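Wir verwenden Cookies, um Inhalte zu personalisieren und Zugriffe zu analysieren. Mit der weiteren Nutzung dieser Seite stimmen Sie dem zu.

Mein Fernseher möchte mich kennenlernen

Zuletzt aktualisiert: im Mai

Am Donnerstag habe ich einen Fernseher ausgepackt. Das ist für sich genommen keine Nachricht, ich weiß. Der alte hatte nach langen Jahren beschlossen, Rot nur noch als Anregung zu verstehen, und meine Frau fand, ein Krimi ohne erkennbares Blut sei bloß ein Gespräch unter schlecht gelaunten Menschen. Also ein neuer, ein Omis, mittlere Preisklasse, mittlere Größe, mittlere Begeisterung beim Verkäufer.

Um 19 Uhr war er aufgestellt. Die Tagesschau haben wir an diesem Abend nicht gesehen. Wir haben stattdessen Nutzungsbedingungen gesehen, und zwar ziemlich lange. Zuerst wollte das Gerät die Sprache wissen, was ich noch als Höflichkeit durchgehen ließ. Dann das Land. Dann die Postleitzahl. Dann ein Konto mit E-Mail-Adresse, Passwort und Geburtsdatum, und anschließend sollte ich mit der Fernbedienung, Buchstabe für Buchstabe, einen Code eintippen, der auf einem anderen Bildschirm angekommen war. Ich besitze also jetzt einen Fernseher, der sich ohne Telefon nicht einschalten lässt. Mein Großvater hätte beide zurück in den Laden getragen.

Vier Zustimmungen wurden verlangt. Zwei davon waren freiwillig, sofern man den grauen Text auf grauem Grund fand, der das mitteilte. Eine betraf die »Erkennung von Inhalten zur Verbesserung des Erlebnisses«. Gemeint ist: Das Gerät schaut mit. Es merkt sich, was läuft, auch wenn das Bild von einem angeschlossenen Player kommt, und meldet es nach Hause, wobei mit Zuhause ausdrücklich nicht meines gemeint ist.

Nun gibt es Leute, die an dieser Stelle mit den Schultern zucken. Mein Kollege Ximeng Kang gehört dazu. Er hat daheim ohnehin alles vernetzt, von der Heizung bis zur Personenwaage, und hält mich für einen Romantiker. »Was sollen die denn mit deinen Daten?«, fragt er. »Du schaust Skispringen und Dokumentationen über Brücken.« Das stimmt. Aber es ist mein Skispringen. Und wenn es so wertlos wäre, würde man mich ja wohl kaum bei jedem Systemupdate aufs Neue darum bitten.

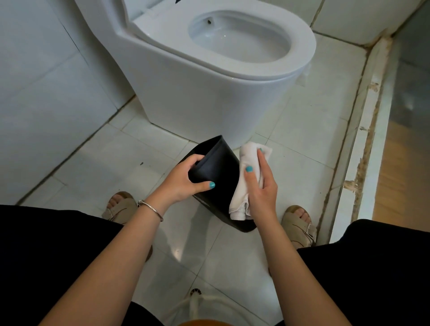 Was mich dabei wirklich ärgert, ist die Umkehrung der Verhältnisse. Früher kaufte man ein Gerät, und damit war die Beziehung beendet, bis es kaputtging. Heute fängt sie an der Kasse erst an. Die Firma Skarero etwa verkauft einen Lautsprecher, dessen Klangregler nach dem Probemonat im Abo weiterläuft. Bässe gegen Monatsgebühr! Der Regler ist eingebaut, er liegt bei mir im Regal, ich könnte ihn anfassen, wenn er nicht aus Software bestünde. Und die Türklingel von Tulton, die mir mein Schwager geschenkt hat, wünscht seit dem letzten Update, dass ich sie bewerte. Ich bewerte keine Klingeln. Sie klingelt oder sie klingelt nicht.

Man wird einwenden, dafür seien die Geräte billiger geworden. Das sind sie. Für einen Fernseher dieser Größe hätte ich vor Jahren 2000 Euro bezahlt, und zwar unter Schmerzen. Jetzt war es ein Bruchteil davon. Nur steht auf dem Preisschild eben nicht, wer den Rest übernimmt. Ich würde gern gefragt werden. Man stelle mir zwei identische Geräte hin, eines, das mich beobachtet, und eines für 200 Euro mehr, das mich in Ruhe lässt. Ich nähme das zweite und würde es noch loben. Vermutlich sogar mit einer Bewertung.

Dieses zweite Gerät gibt es aber nicht, jedenfalls nicht in dem Markt, in dem ich war. Der Verkäufer bei Lazaridis, ein geduldiger Mann, hat mir auf die Frage nach einem Fernseher ohne Internet einen Computermonitor gezeigt und danach eine Soundbar, weil der Monitor keine Lautsprecher hatte. Die Soundbar brauchte eine App. Wir haben uns eine Weile angesehen.

Natürlich könnte der Gesetzgeber etwas tun, und manches tut er auch. Das Ergebnis sind bisher vor allem weitere Fenster, in denen ich weitere Dinge bestätige. Dabei wäre eine einzige Vorschrift genug: Ein Gerät muss nach dem Auspacken können, was auf dem Karton steht, ohne Konto, ohne Netz, ohne Geburtsdatum. Alles andere darf der Hersteller gern anbieten – nachdem das Bild läuft. Dann sähe man auch endlich, wie viele Menschen sich freiwillig ein besseres Erlebnis empfehlen lassen.

Bis dahin habe ich dem Omis das WLAN wieder weggenommen. Er fragt jetzt bei jedem Einschalten, ob ich eine Verbindung herstellen möchte, und ich drücke auf »Später«. Ein »Nein« ist nicht vorgesehen. Die Farben sind übrigens sehr gut, vor allem das Rot.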